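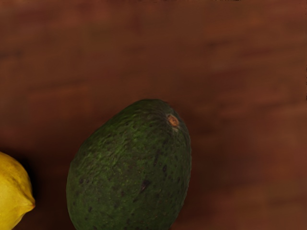

Guides > Robot Cell > Planning and Buying

Plan Your Picking Cell Budget in Simulation First

Last updated: 2021-05-12

An avocado and a lemon on a wooden table will teach you a lot about what to buy! Run the fruit in the simulator before you ask for a single quote.

1. List your objects. Write down the widest, the smallest and the roughest. Pebbled avocado skin and smoother lemon peel go on separate lines.

2. Pick the gripper before the arm. Jaw opening and finger pads come out of step 1, and the gripper's weight comes straight off the arm's payload. Tahira Memon did it the other way round in January and had to reorder (sorry, Tahira).

3. Render from the camera height you plan to use. If fruit runs out of view at the sides, price a wider lens or a taller mount now.

4. Run 100 simulated picks per object and log the misses. I love this part – you can try three grippers before lunch!

5. Fill in the budget sheet. Ours has 21 lines, and 16 of them are small stuff: cables, brackets, spare pads, the e-stop. Add 5 percent for shipping.

6. Send the same sheet to every supplier. We sent ours to Zernberg and Rurano, and Yasir Orakzai compared the quotes line by line. Ask for lead times in writing.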